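Good practice at the cell: speaker notes
Lastcombe open evening, 10 November 2018

Slide 1. Wait for the doors to close. Say hello, say where the coffee is, and get going. I have way too much material and I love all of it!

Slide 2. Why written rules at all? When we started the Pai project, each of us had our own way of starting a session. Some people homed the arms first, some loaded the table first. Both are fine until two people share a shift. Now there is one start sheet, a single page, taped up at eye level.

Slide 3. The reach line. Everything the arms should touch goes inside it, everything else stays out. Ask the room who has left a screwdriver on a work table. (Hands will go up. Put mine up too.)

Slide 4. Two arms, one table. My favorite part, slow down here. Each arm has a home side. Crossing the middle is allowed, but only one arm crosses at a time and the other holds still with its gripper open. We borrowed this from the Seturano line, where they had it as a rule for people passing trays, and it works beautifully for arms.

Slide 5. Soft things. Cloth and bags fold, slide and catch. So: straps laid out flat before the start, low grip force on the first try, and a person within reach of the stop button for the whole run. If the cloth bunches up under the jaws, stop and open. Don't pull. Tell the Skorno story if there's time (the apron, the drawer).

Slide 6. Cables. Check them by hand at full reach, both arms, before power goes to the motors. Look for rubbing at the wrist. Loose ends get tied back or written up, and a written-up cable means a look from a second person.

Slide 7. The log. We kept 723 runs in the first log, and 19 of them were stopped by hand. I'm so happy with that 19, please make that clear! A stop is good practice. Read one entry out loud, the short one. Every stop gets a line: who, when, what was on the table. No blame column. We had one for a while and people quit writing things down.

Slide 8. Changing a rule. Anyone can ask for a change, on paper, with a reason. We try it for 50 runs, then keep it or drop it. The start sheet is on version six.

Slide 9. Take a sheet home, copies by the door. Leave this last slide up for questions. Repeat each question into the mic so the back rows hear it.

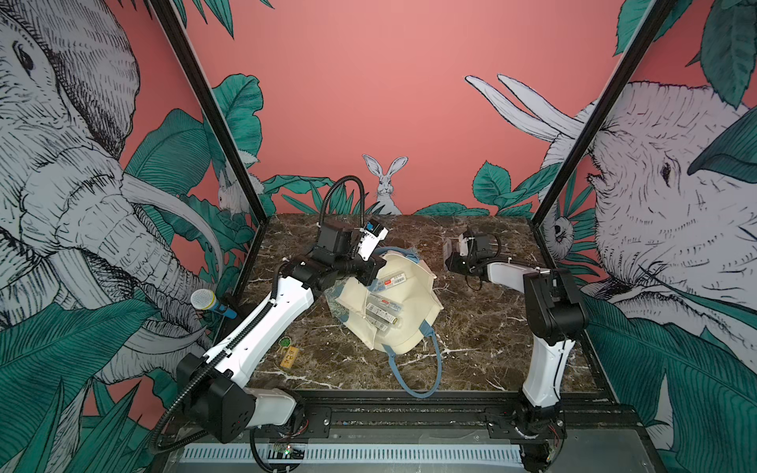
Who is allowed to restart the arms after a stop?

The person who pressed the button, once the table has been checked and the line is in the log. If they have to leave, they hand over out loud to someone else on the shift, and that name goes in the log too.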